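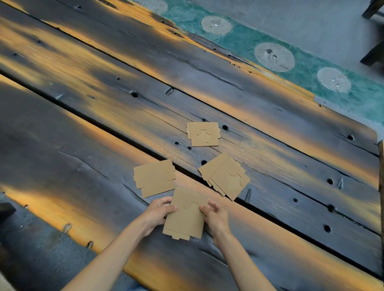 Notes from the Swap Table

Our spring swap was a happy, noisy evening, and I want to thank everyone who came out for it, especially those of you who drove in from Karkum with trunks full of rocks (your poor shock absorbers!). We had 11 tables going by the time the coffee was ready, and I never did get around to all of them.

The piece I keep thinking about is a fluorite that Nazanin Pakzad brought along. It's a pale green cube, a bit over 2 inches on an edge, with a purple band running just under the surface and one corner naturally beveled so that the light gets in. She found it in the bottom of an estate box, wrapped in newspaper and with no label at all, and paid 20 dollars for the whole lot. Farzad Parsa thinks it could be from the old Werden diggings, going by the color zoning, and Mitra Jalali is just as sure that it isn't. They went back and forth happily until closing and I don't believe either one gave an inch.

All of which brings me to labels, and I know I go on about this. Please, please keep the old ones with your specimens, even if the handwriting is awful or you're certain the locality is wrong. Write your own label and tuck it in with the old one. Sepehr Abbasi has a calcite at home with three labels from three different owners, and he says he enjoys reading them almost as much as he enjoys the calcite.

Ehsan Mohammadi is putting together the August trip and would like to hear from anyone interested in collecting barite. Bring gloves, a flat chisel and more water than you think you need. Members who haven't been out with us before are very welcome, and Ehsan has a spare hammer to lend.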